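Skip to content Home Issues Authors Search

Prullach Working Papers on Work and Automation
May. By M. Stojanović

3.2 Plate handling at the Nikach bench

The plate bench was the first station at Nikach to be planned around two arms. Until then a technician set each plate on its base by hand, logged it, and moved on to the next. A full shift could mean 100 placements, and the people we interviewed spoke more about their necks and wrists than about boredom.

Under the new plan the arms place the plates and the technicians prepare samples, clear faults and sign off the log. Staffing stays at 3 per shift. Two of the technicians welcomed the change. The third said the short walk between the bench and the cold store had been the best part of the job, and the new layout removes it.

Before any hardware was ordered, Plistix modeled the bench in simulation and ran the placement task 2000 times with varied starting positions. Technicians were invited to watch the runs and comment. Most of their remarks concerned reach: who may lean over the table while an arm is parked, and from which side. The pedestals stand along one long side of the table (Figure 2), so the group asked that manual work be done from the other. Grip width was also raised, as several technicians wanted to know how close the fingers would come to a neighboring plate. Both points were written into the operating rules discussed in Section 4.

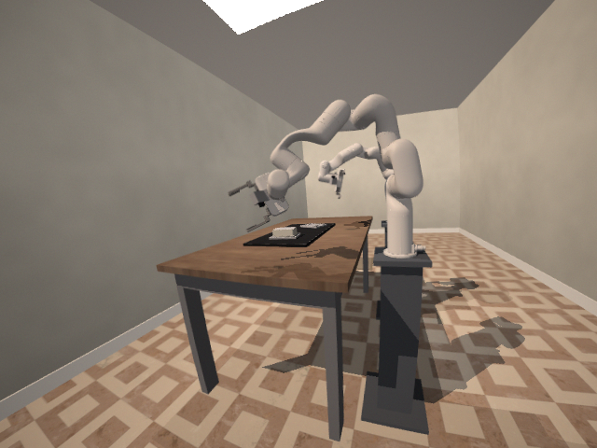
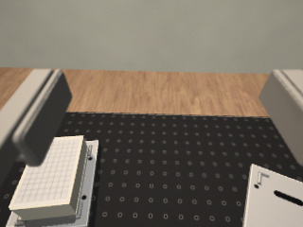
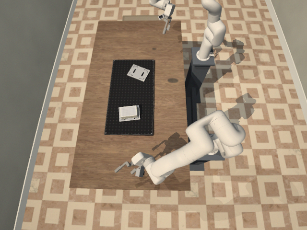
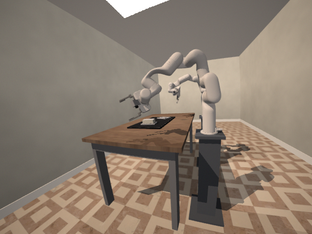
Figure 2. Simulated plate bench, with the white block and the black board it is set on.

Contact the editors | Copyright Prullach Working Papers | Back to top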